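The Woman Who Packs the Small Things

Interview by Chanida Srisuk

Shagufta Jatoi sells spare parts for old kitchen machines. She sells the knobs, the springs, the clips and the little feet that fall off and disappear under the fridge. Her shop is called Brilik, and it has no shop window. It is a flat on the second floor, where the parts live in drawers in the hallway and all the packing is done on the dining table.

I visited her in November, when the orders are many. She gave me tea and then continued to work, and so we talked while she was closing envelopes.

"I started with one broken mixer," she told me. "It was my aunt's. I needed one clip for it and I could not buy one clip. I had to buy a bag of 60. So I had 59 clips and I thought, somebody else needs this."

The other clips were sold in one winter. Today the list of Brilik has 386 different parts, and most of them are smaller than a thumb. I asked if it is difficult to keep order among so many small pieces.

"The drawers are easy. Every drawer has a number and a sample glued on the front. The difficulty is at the table. You take a part out, the phone rings, you put it down, and then you have a part without a name. My cousin Asif once mixed two kinds of spring, and we were sorting until midnight."

Asif Zaidi helps her in the evenings. I heard from him a slightly different story about the springs, in which the phone call was hers. He also told me that he would prefer a real packing bench with a hard white top. Shagufta does not agree.

"A white top is for a laboratory. I like a cloth on my table. Small things do not roll on a cloth. On the bare table they run away and I hear them go, tick tick tick, and then I am on my knees."

Her boxes are a second subject on which they argue. Brilik buys new envelopes, but almost never a new box. The neighbors leave their empty ones at her door, and the biggest stay open on the table during the work.
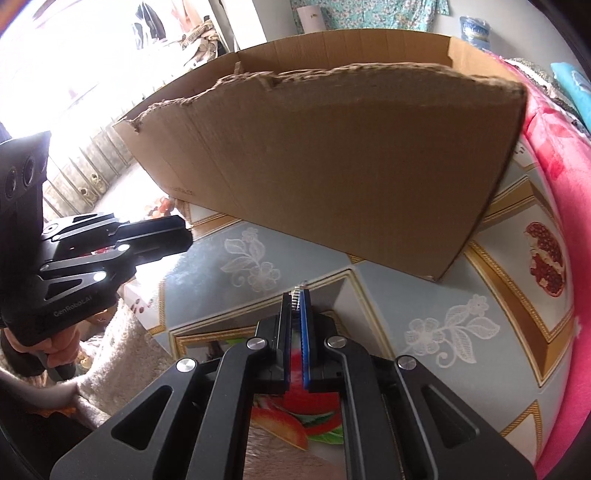 Old boxes have their own character, Shagufta says, and she does not try to make them pretty. She keeps a big one even when somebody has opened it without patience and the top edge is torn, with the corrugated layers coming out. "The edge is ugly, yes. But the walls are still standing. For me a box is finished when the bottom is soft." A tall side like this brown one also makes a kind of wall on the printed tablecloth, and beside it even a small, clear, ribbed piece is easy to lose from the eyes. She has a rule for the transparent parts: they are packed in daylight, before any of the others.

I asked what she does with a box when the bottom is finally soft. She cuts it into cards, and the cards go inside the envelopes to keep them stiff. From a large box she once got 13 cards and was very proud.

Does she want to grow? A bigger seller, Flonell, wrote to her last year and offered to take the whole list. She answered politely that she would think, and she is still thinking.

"They asked me which parts are slow. All of them are slow! Some part I sell one time in two years. But this one person is so happy."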